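The Candy Table at Storley Hall
Gallery page, posted 19 August 2020

The swap started in January as a shelf by the door where people left sweets they had brought back from trips or ordered by mail. By summer it had outgrown the shelf, so we moved it to the long table in the side room and gave it a proper afternoon. Entry is 2 dollars, and for that you get a paper bag and a turn at every box on the table. Bring something wrapped and you come in free.

We had 139 bags folded and ready and used nearly all of them. What follows is a set of notes on the boxes, in the order they stood on the table, starting from the door.

Box one, hard candy
Fruit drops, butterscotch and the striped mints that come in five-pound sacks. The mints went slowly, as they always do. The butterscotch was gone in the first hour and we had no more to put out. Next time we will order two sacks and skip the lemon.

Box two, chocolate
Kept at the cool end of the room, away from the window. Small bars only. We asked people not to bring anything with a soft center in August and most of them listened. A few filled ones got through and were moved to the refrigerator in the kitchen.

Box three, licorice
Salted on the left, sweet on the right, with a card between them. Put the card back if you knock it over. Several children found out about the salted kind the hard way.

Box four, chews and taffy
The taffy came from a shop in Salinas and was sold to us by weight. The pieces are bigger than the ones we had last time, so the limit was three to a bag. Banana was the least popular flavor and there is still some in the tin if anyone wants it.

Box five, imported and character wrappers
People come to this one for the wrappers as much as for what is in them. Cartoon faces, bright pinks and yellows, and printing in languages most of us can't read. The box is lined with purple cloth so the small packets don't slide into the corners. 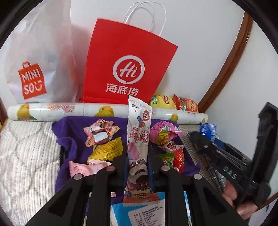
Please read the label before you open anything from this box, and if you can't read it, ask at the desk. We keep a sheet of the ones we have been able to translate, with nuts and milk marked in red. Anything we could not work out goes on a second sheet, and those are not for anyone with an allergy. Flat wrappers can be left in the envelope at the end of the table for the scrapbook, which now has 200 in it.

Box six, sugar free
A small box, but it was asked for. Mostly mints and a few fruit jellies from Marotum. We will keep it going.

Leftovers
Everything still sealed went into the two lidded tubs and is in the hall closet. By our tally close of day came to just under 4,000 pieces handed out, counting the mints. The Dudgate group has asked to borrow the boxes and the purple cloth for their own table, and they can have both as long as the cloth comes back washed.

If you have spare boxes with low sides, leave them in the side room. Shoe box lids are too shallow.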